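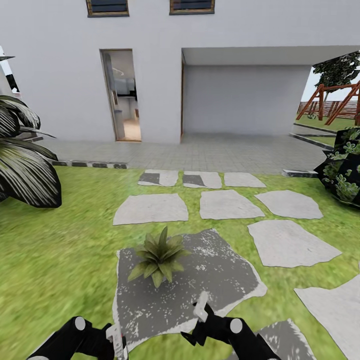

## 1 Ausgangslage

Der Gartenpflegebetrieb Trusdale betreut Privatgärten und kleinere Wohnanlagen in und um Hendon. Ein großer Teil der Arbeitszeit entfällt auf kleinteilige Handarbeit in Bodennähe: Pflanzen von Trittsteinen und Wegen nehmen, Töpfe auf Terrassen umstellen, Reste vor dem Mähen absammeln. Diese Tätigkeiten werden im Betrieb unter dem Sammelbegriff »Bodenrunde« abgerechnet und im Wechsel von drei Beschäftigten übernommen.

Das Projekt Echeverri untersucht, welche Teile der Bodenrunde ein zweiarmiger Roboter ausführen könnte und wie sich die Arbeit der Beschäftigten dadurch verschiebt. Sämtliche Versuche fanden in der Simulation statt. Ein Einsatz im realen Garten war zu keinem Zeitpunkt vorgesehen.

## 2 Vorgehen

Ulises Villanueva hat die Bodenrunde zwei Wochen lang begleitet und in Einzelschritte zerlegt. Das Protokoll umfasst 127 Einträge, jeweils mit Dauer, Körperhaltung und benutztem Werkzeug. Aus diesen Einträgen wurden die Aufgaben für die Simulationsumgebung Dedudano abgeleitet. Die Bedienung erfolgte ferngesteuert: Eine Person führt beide Arme und löst die Greifer einzeln aus.

Die Szenen enthalten Haus, Terrassenflächen, Rasen und unregelmäßig geformte Trittsteine. Als Greifobjekt dient unter anderem eine kleine, agavenähnliche Sukkulente, die auf einem dunklen Trittstein liegt. Spitze Blätter und eine geringe Bauhöhe lassen den Greifern wenig Spielraum, der Anflug muss flach und von zwei Seiten erfolgen.

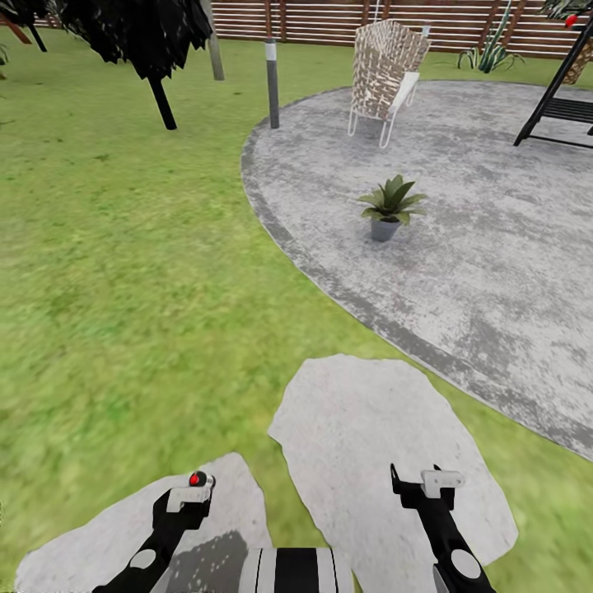 **Hadiza Igwe, Édgar Palomino** | Teilbericht Arbeitsorganisation, September

## 3 Veränderung der Tätigkeiten

Die Auswertung stützt sich auf Gespräche mit den Beschäftigten und auf je einen Probetag an der Fernsteuerung. Drei Verschiebungen sind erkennbar.

**Körperliche Belastung.** Das Bücken und Knien entfällt bei ferngesteuertem Betrieb. An seine Stelle treten Sitzen und eine dauerhafte Anspannung in Schultern und Handgelenken. Joanne Haworth, seit langem im Betrieb, brach die erste Sitzung am Vormittag ab und setzte sie mit tiefer gestelltem Stuhl fort.

**Orientierung.** Im Garten genügt eine Kopfdrehung, um den Abstand zu einem Topf einzuschätzen. An der Steuerung ist der Blick oft nach unten gerichtet, und die Arme verdecken einen Teil der Trittsteine. Auch der eigene Schatten des Roboters fällt auf den Boden und erschwert das Ablesen der Steinkanten. Auf der runden Betonterrasse mit Topfpflanze und Korbsessel müssen zudem Wege um die Möbel herum geplant werden, die eine Person ohne Überlegung geht.

**Zuständigkeit.** Bisher entscheidet die ausführende Person vor Ort, ob eine Pflanze versetzt oder entsorgt wird. Bei getrennter Bedienung liegt diese Entscheidung beim Arbeitsplatz mit Bildschirm – die gärtnerische Erfahrung bleibt aber bei denen, die im Garten stehen. Für diese Schnittstelle gibt es im Betrieb noch keine Regelung.

## 4 Aufwand

Für die Einarbeitung hat Amparo Guzmán einen Umfang von 1000 Übungsgriffen je Person angesetzt. Nach den Probetagen halten wir einige 2000 für realistischer, sofern auch das beidhändige Greifen sicher beherrscht werden soll. Die Einarbeitung müsste als Arbeitszeit gelten; so wurde es von den Beschäftigten einhellig gefordert.

## 5 Offene Punkte

- Pausenregelung an der Fernsteuerung, Vorschlag der Gruppe liegt vor
- Eingruppierung: Bedienung zählt im Betrieb bislang als Aushilfstätigkeit
- Verhalten bei Pflanzen mit verdecktem Wurzelballen, in Dedudano derzeit nicht abgebildet
- Abgleich der Zeitwerte aus dem Protokoll mit den Simulationsläufen (Villanueva)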